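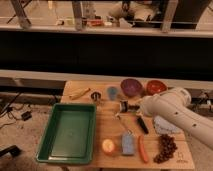

Graphics card test bench: progress report to Mendura
Posted in March by Ekow Tsikata, Dakdale

This report covers the second stage of the card testing grant. The first stage paid for the bench itself, and most of the work since then has gone into filling the results database and getting the numbers to repeat.

We have now tested 17 cards out of the list agreed with Mendura. The database holds 1,982 completed runs, of which 346 were thrown out and done again after we found that the Brovdale power supply was sagging under load. The replacement unit went in the same week and the repeat runs are finished. Cards tested before the fault showed up were checked again at stock clocks and the results held, so those pages stay as published.

Noise measurements are behind. The original plan had the meter at a fixed distance from an open bench, but readers mostly want to know what a card sounds like in a closed case. We have bought one mid-sized case and will use it for every card from here on. Both figures will be listed where we have them, and the older cards will be labelled open bench only.

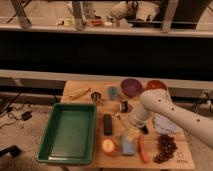

Driver versions took up more time than we allowed for. Two releases came out while the mid-range group was being tested, and the second changed results in three games by enough to matter. We froze the driver for that group and noted the version beside each chart. The high-end group will use whatever is current on the day testing starts, and will stay on it until the group is done.

The Pai script, which starts each run and writes the temperatures and clock speeds to file, is working without anyone sitting beside it. It still stops if a game opens an update window. A fix is partly written.

Spending is within budget. The power supply was not in the original estimate and was covered from the line for cables and adapters. We are not asking for more money this stage.

Still to do before the final report: 8 cards, all of them high-end, plus the closed-case noise runs and a colour-coded summary table. Three of the cards are on loan and have to go back first, so they will be tested ahead of the others.

Comments

pelmet_dan: Will the raw logs be up for download or just the charts?

Ekow Tsikata: Raw logs too, once the high-end group is finished.

gromit77: Glad you're doing noise in a case. Open bench numbers never matched what I hear at my desk.

Recent
Stage one report: building the bench
How we measure power draw at the slot
Card list and testing order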